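Bimano student project - notebook
2 December 2021

Folding task, home sessions. Notes for me and for whoever has the notebook after me.

The count stands at 398 recorded attempts. The project plan reads as if that number settles something. After going through the batch I kept 311 as usable, and I was being generous. Most of the rejects are the usual trouble: one finger pad gets hold of the cloth and the other closes on air, then the person corrects by tugging. A policy trained on that will learn to tug.

What I wanted to know today is whether the starting position is as fixed as the write-up claims. It says "shirt flat, neck away from operator, hem at bed edge". Fine as far as it goes. It doesn't say how flat, or how much hem may hang over, or what else is allowed on the bed. White T-shirt on a floral cover, striped piece already folded and lying beyond it, teal blanket heaped up on the right.

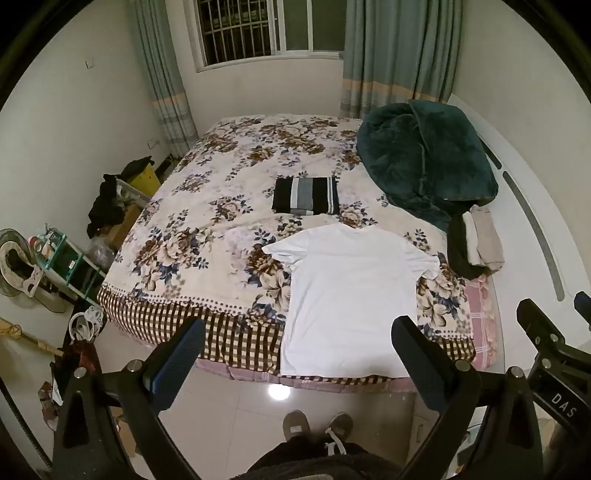 Starting position

Neck towards the window, as written. The sleeves are another matter. One goes out to the side with a few creases in it, the other points down and is a bit bunched at the opening. I'd call that flat if I were folding it by hand. For the grippers I'm less sure, as a bunched sleeve is where a pad picks up two layers when it should have one.

Gila's folding baseline assumes a plain table. We have a bedspread with big flowers and a checkered border, and the hem lies across the border. The Stesness people would say the busy background helps. Perhaps it does. I have yet to see a test that shows it, ours included, and I'd like one before we put the claim on the poster for March.

To try: 12 attempts on the bedspread, 12 on a plain sheet, same shirt, same person. Score the first grasp only and ignore how the fold comes out. Whoever scores should not be whoever held the grippers.

Hem position

I went back for the hem, having written "at bed edge" myself and never said what it meant. 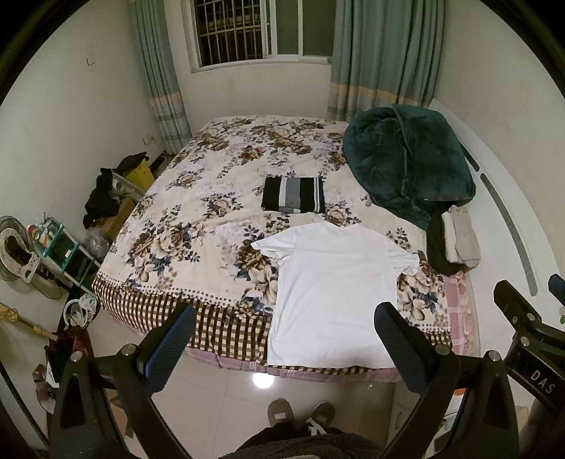
If the hem hangs over the front, the first pinch can come from below, with both pads clear of the mattress. If it lies on top, the fingers have to press down into something soft and hope. To my mind those are different tasks and we have been logging them under one label. The Holovko sheet has a column for hem position, blank in nearly every row. My rows too.

I don't believe the success figure until that column is filled in. Splitting by hem will take an evening. My guess is that the hanging ones do better and have been carrying the average, but I've guessed wrong on this project before - see the sleeve business.

Still open:
- hem column, all 311
- agree a limit for creases in the sleeves, with a drawing
- decide whether the other folded things stay on the bed or go
- ask for 2 more shirts, one of them dark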